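Bedding drive passes halfway mark
2018-05-12

The spring bedding collection at Ververidis House has gone past its halfway point, organisers said, with blankets and sheets still coming in most mornings. Money raised so far stands at 3516 pounds. Target not published, but "we're over half", according to Kimie Sakamoto, who runs the linen store.

The house lets short-stay rooms to people between homes. It has 48 beds, all in use over the winter. Plenty of the sheets had gone thin, and a good few blankets were past mending — the old stock dated from when the building opened.

New bedding is bought through Ristum, the wholesaler on Cudeck Road, at trade price. Donated things are washed on site first, then sorted by bed size. Singles are needed most. Doubles are taken but tend to sit on the shelf.

Sakamoto said the mix of patterns was welcome. "People ask if it all has to match. No. A room with a nice blanket in it feels like somebody's room. We had all white for years and it was like sleeping at the dentist."

Bed changing is done room by room on the upper floor first, the lower floor after lunch. Everything comes off, matress turned, window open, then the fresh sheet goes on and the blanket last. Two people can get through a corridor in a morning if the trolley is stocked the night before. It often isnt.

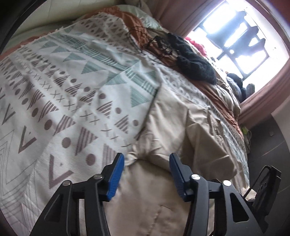
Patterned blanket and a cream-beige sheet on an unmade bed near the window.

Gerasimos Pappas, who looks after the laundry room, said drying was the slow part. Two machines, one of them old. Blankets go on the line in the yard when the weather holds, and fringed ones are kept out of the tumble dryer altogether as they knot. "Give me a windy day and I'm happy. Wet week and we are stuck, simple as that."

He has asked for a third dryer. A decision is due in July, along with one on new shelving for the store, where the lower racks were damaged by a leak last year.

A bag of blankets came in from Aseck Primary last month, 43 in all, most of them knee size and passed on to the day room. The school is planning a second collection before the summer break.

What is wanted now: single fitted sheets, pillowcases, light blankets for the warmer months. Curtains also, any colour, if they are lined. No duvets please — there is nowhere to keep them — and no electric blankets. Pillows only if new and still in the packet.

Items can be left at the side door on Cudeck Road between nine and noon. Ring the bell and wait, it is a long corridor. Bags should be labelled with the size where known. Larger loads can be collected within 20 miles, call the office first to arrange a time.

Cash gifts go to the office or in the tin at the front desk. Receipts on request.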